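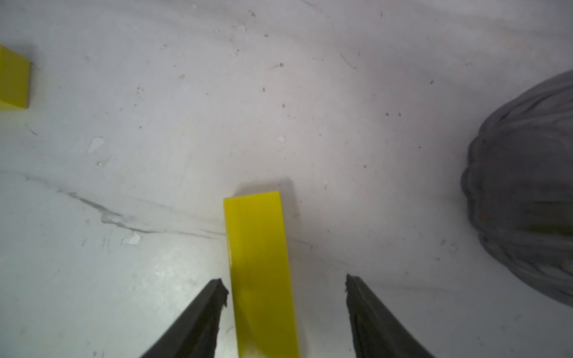
Home testers wanted for the Plakar desktop arm

Plumus is looking for people to try out the Plakar kit at home or at work before it goes on general sale. If you've ever wanted a small robot arm on your own table and you like telling people exactly what you think, please read on!

Plakar is a tabletop arm with a two-finger gripper, a small camera at the wrist and software that runs on an ordinary laptop. It picks things up, moves them and puts them down where you ask. We've been working on it in Ruawai for long enough that we know all its habits, and that's a problem. We know which corner of the table it likes and how to word a request so it behaves. We need people who don't know any of that.

What you'd be doing

Testing runs through May. You'll get the arm, the clamp, the power supply, two sets of finger pads and a bag of objects to start with. You set it up using only the printed guide (please scribble on it, we want it back covered in notes) and then work through 90 short tasks at your own pace. Most are simple picks: line up over a block, close, lift, set it down in a tray. Later tasks put a second block nearby or something large and lumpy next to the one you want, and a few ask you to teach the arm a job of your own.

Please don't tidy up specially for it. Crumbs, scuffs and specks on the surface are welcome, and so is the odd lighting you get next to a window late in the afternoon. Kitchens, sheds, craft rooms and shop counters are all fine.

The software saves the wrist camera video and the arm's movements for each task. You can look at everything before you send it, and delete anything you'd like to keep to yourself. There's a short form after each sitting, and one phone call with us at the end.

Who we'd love to hear from

You don't need to code. About half the tasks can be done entirely from the buttons in the app. We'd be glad to have some people who do code too, and if you want to poke at the Vakance scripting tools, say so when you write and we'll send you the extra pages.

You should be 18 or over, with a steady table, a laptop less than six years old and space to leave the arm set up between sittings. It needs a clear circle to swing in, so a narrow shelf won't do. If you have small children or a cat who likes tables, a door that closes helps a lot.

We'd especially like left-handed testers, people who wear bifocals, and anyone who has given up on a kit like this before. Tell us where you got stuck!

What you get

We pay $400 for the full set of tasks, or $200 if you finish half and decide you've had enough. Shipping is on us both ways. Finger pads wear with use, and the edges can get ragged; don't worry about it, just send them back with the arm so we can see them. Testers who finish can buy their arm at cost.

How to apply

Write to Theda Brandes at Plumus, PO Box 1766, Ruawai, or use the contact form on our testers page. A few lines will do: where the arm would live, what's usually on that table, and one thing you'd try to get it to pick up. A photo of the table is nice to have. Theda reads all of them and answers everyone, including the people we can't fit in this time.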